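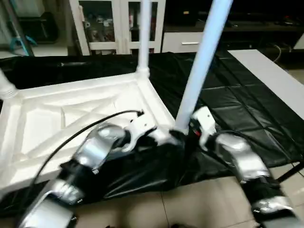

Why do shops put prices that end in 99 on so many cheap household goods?

Mostly out of habit. The usual story is that buyers read from left to right, fix on the first digit and treat $3.99 as a kind of three. There is some support for that story, but a good deal less than the marketing shelf would have you believe.

Chapter 4
The Price on the Sticker

Ask a room of first-year students whether they are fooled by a 99-cent ending and nearly all will say they aren't. Ask whether other people are fooled and the same hands go up. Both answers can't be right, and it is worth keeping that in mind through this chapter, where you will meet plenty of confident claims about what "the consumer" does.

Take the small trial run by Mabli Gwynne in Driselville, a town with one main street and two discount stores. For the whole of July, the store called Trevor sold a plain plastic stool at $8.00. Its neighbour, Wandier, sold the same stool at $7.99. Wandier sold 84 and Trevor sold 40. The result was quoted in a trade newsletter as proof that a single cent can double sales.

Look at it again. Wandier had the car park. It also stacked its stools beside the front door, while Trevor kept them at the back behind the paint. Gwynne said as much in her own notes, which the newsletter left out. When Rhydian Ellis repeated the exercise the following year, with the prices swapped between the stores, Wandier still came out ahead. The cent may have done something, but the car park probably did more.

None of this means that price endings have no effect. Vinzenz Baumgartner argues that they work as a signal: a round figure suggests quality, an odd one suggests a bargain, and shoppers learn the code from the shops themselves. It's a reasonable idea. It is also very hard to test, as any result can be made to fit it after the fact – a fault we will come across again in Section 4.3.

There is a further problem with cash. In Australia the one- and two-cent coins are long gone, and a buyer who pays for a $7.99 stool in notes and coins hands over $8.00. The saving exists on the sticker and nowhere else. If the ending still works on that buyer, we need to explain why. If it doesn't, we need to explain why shops go on printing it.

Before reading on, write down the last five things you bought and what you think each one cost. Then find the receipts. Keep both lists, including the ones you got wrong, as you will need them for the exercise on the Jekasness survey of 300 households.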